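Delayed prescribing

Delayed prescribing is a wonderfully simple idea in family medicine: the patient gets a prescription but is asked to wait a few days before filling it. Many sore throats and coughs clear up in that time.
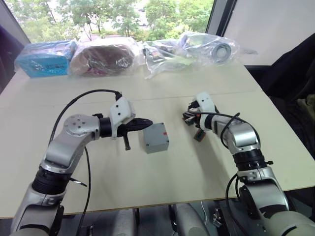
Small gray box on a pale tabletop, near a window

The Dalen clinic in Unthorpe took it up early, and its records cover 2,906 visits. Of these, 1,768 ended with the slip never used - a striking result for such a small change.

We use cookies to improve your visit. Accept | Settings

Nearby Gretileck followed in June with around 200 patients, most of them with earaches.
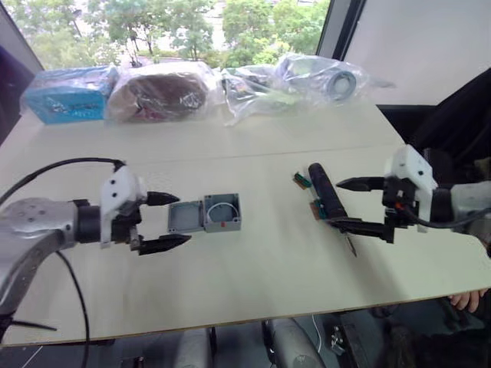
Variations

Some clinics leave the slip at the front desk. Others date it ahead, or ask the patient to call back - the Zulero method.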